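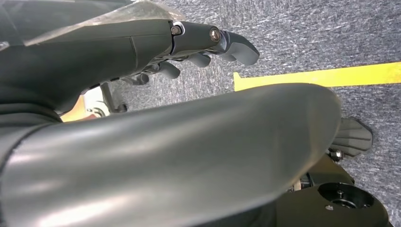 Sun 20 October

Tosdale beta 6, second build, on the older tablets. The window manager is now switched on for the previous hardware generation, so the compatibility matrix has to be redone for that column. Yesterday's numbers were taken on the first build and I have struck them out.

Setup: three Zeton tablets, two of the older model and one current. All wiped and restored from the same backup, signed in to the test account, brightness fixed at half, background refresh off. External display on the current model only. The older model does not offer the extended desktop in this build. The menu entry is present but gray, same as the release notes say.

Window limit. Current model holds eight live windows before the oldest is suspended. Older model holds four. Opening a fifth suspends the first with no animation; it just goes to a blurred snapshot. Tapping the snapshot brings it back after a visible pause. Logged the pause from the system trace instead of by eye: 300 ms median on the older units when the suspended app is Arango Notes, longer when it is the browser with a heavy page open. I did not get a clean browser number. The page kept reloading its ads and the trace filled up.

Arango Notes itself: build 3458. The sidebar still assumes full width at launch. If the window is opened at the smallest size the sidebar covers the text and the close control is underneath the system handle, where it can't be tapped. Workaround is to widen the window, close the sidebar, shrink again. State is then remembered until the app is suspended, and lost on resume. So on the older model anyone with more than four windows will hit it over and over. Raised priority on the existing ticket and did not open a new one.

Keyboard. With a hardware keyboard attached, the shortcut to cycle windows works within a group but not between groups. It did work between groups in the August build. Checked the notes for every build since and the change is not listed. Yurani Agudelo thinks it was moved to a different key combination and left undocumented – she found a string for it in the settings bundle – but neither of us could trigger it.

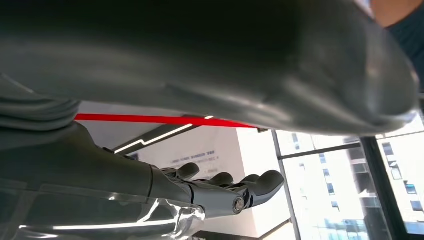

Resize behavior. Dragging a corner snaps to fixed widths. On the older units the app redraws only at the snap points, so the content is stretched in between. On the current model it redraws throughout. This looks deliberate and I would not file it. Our own layout code does get called at odd moments, though: one resize from smallest to largest produced 9 layout passes on the older unit, where I expected one per snap. Two of the passes had identical dimensions. Added a guard that drops a pass if the size has not changed. Text no longer flickers at the end of the drag. Needs a proper test before it goes in.

Memory. No crashes in the morning session. One in the afternoon, older unit A, four windows open plus a video call in the corner. The log shows the call app was killed first and ours second, so we were not the cause, but our autosave had not run and the last paragraph typed was gone. Autosave is tied to the app going to the background. A window in an inactive group is apparently not in the background as far as the system is concerned. That explains the two reports from the Stinport pilot that I could not reproduce last month. Autosave should run on loss of focus as well. Small change, but it touches sync, and sync will then fire far more often. Want a second opinion before I do that.

Battery figures: not usable. Unit B was on the charger for part of the run. Repeat overnight with all three unplugged.

To do:
– rerun suspend and resume with a static local page in the browser
– write up the autosave case with the log attached
– unit test for the duplicate-size guard
– ask Yurani for the settings string and where in the bundle it sits
– check whether split keyboard still covers the input field at the second-smallest width (it did on the first build, forgot to look today)
– external display on the current model at the lower scaling setting

Older unit A is left on this build with the crash log still on it. Please don't update it until I have copied the log off.

Recent entries
Tosdale beta 6, first build: install notes
Arango Notes sidebar at minimum width
Stinport pilot: open reports
Restoring test tablets from a shared backup
Trace settings for suspend and resume timing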